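Cell notes: the sim sign-off rules, second go

Quick one this time, everybody's on the Costitz install and I've got until 4:30 to get this out.

Short version. From January, no gripper program goes from simulation onto a real arm without a sign-off sheet. Same sheet for every site. Celtodville has been doing it since summer, Niltitz starts now, no exceptions for "small changes". Small changes are what got us here.

Hanna Sikora wrote the first draft and it was four pages. Nobody read four pages. Gebremedhin Tekleab cut it down to one side and that's the version in the shared folder. If you have the long one printed and taped up somewhere, take it down please.

What's on the sheet

Name of the task, name of the scene file, version of both. Write the version, don't write "latest". Latest means something else by lunchtime.

Number of sim runs. For anything that touches a door, drawer or lid the minimum is 200, with the start position varied. Pick and place stays as it was. The 200 have to be on the same version of the program. Changed a line at run 150? Start over. Yes, I know.

Every contact that wasn't planned gets listed. Finger on frame, palm on wall, wrist on anything. A run can reach its goal and still have a bad contact in it, and up to now we've been ticking those as passes. They are not passes any more. They go in the right hand column and somebody has to write a sentence on each.

Approach speed near fixed surfaces. Sheet has a box for the slowdown distance. Fill it in with the number from the program, not the one you remember. 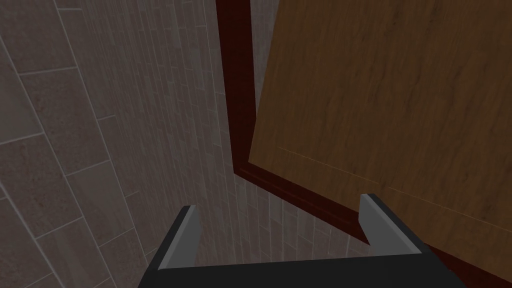 Two people sign. The person who wrote the program can't be both of them (this came up). At Niltitz the second signature is Shengli Liao or whoever is covering the desk. At Celtodville it's Hanna. If neither is around it waits. A program sitting in the folder overnight never hurt anyone.

Wrist view

Most of the arguing was over this part. The rule as it stands: reviewer watches at least 9 full runs from the wrist view, start to finish, normal speed. Plus the overhead view if they want it, but overhead alone doesn't count. From up top everything looks like it has loads of clearance. Get down behind the fingers and you notice how close you are to a frame or a corner.

Sławomir Borkowska asked if the reviewer can pick the runs. Yes. Should pick them, in fact. The author doesn't get to hand over a highlights reel.

Pauline Bunting asked about textures, whether we need the sim walls and doors to look more like the real thing before the review means anything. Answer for now is no, for the contact review. Geometry has to be right, gaps and edges measured on site and entered. Surface finish is a seperate question and matters more if your program uses the camera to find things. If it does, say so on the sheet, there's a box, and you owe an extra set of runs with the lighting and finishes changed. How many is still being argued about. Put what you did.

First runs on the real arm

Reduced speed, one person at the stop, one watching. Nobody inside the fence, that hasn't changed. Guard doors closed and locked before the arm gets power. The first 2 runs are with nothing in the gripper at all. Then with the part. If the arm does something the sim never did, stop, write it down, go back to the sim. No tweaking it live at the panel and carrying on. I've done it too. We're not doing it any more.

Adamczyk cells: same rules, but their people want a copy of the signed sheet before we power up on their floor. Send it the day before. They've asked nicely twice.

Old programs

There are 700 files in the archive and no, you don't have to go back and sign all of them. Only when one gets reused or edited. Then it counts as new and gets teh full treatment.

Odds and ends

Sheet is in the shared folder under "sign-off", one page, landscape. Don't make your own version with extra colums. If something's missing tell Gebremedhin and he'll add it for everyone.

Keep the signed copy with the cell, scan goes in the project folder. Paper first, scan second.

Going over the wrist view rule again once Costitz is up and running. Complaints to me before then, in writing, short.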